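Search this site Enter keywords Go

The Long Wait for a Frozen Shoulder

Patients referred to the Mornthorpe clinic with adhesive capsulitis have usually lived with the condition for several months. Many can no longer fasten a seat belt or reach a high shelf, and most report that pain wakes them at night.

A review led by Dr. Nathalie Simard followed 233 of these patients through 12 weeks of supervised stretching. Night pain eased first - range of motion returned far more slowly.

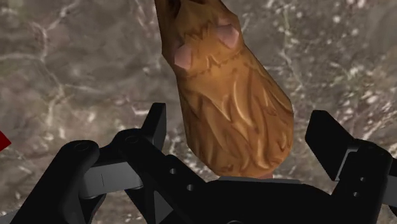
Outward rotation was the last movement to recover, particularly among patients with diabetes. Dr. Simard's colleague, physical therapist Gopinath Salian, advises against forcing the joint during the early, painful stage. The clinic now offers a steroid injection before therapy begins and schedules a second assessment at the midpoint of treatment.

Enrollment for a follow-up study opens in June.

14 comments Share 38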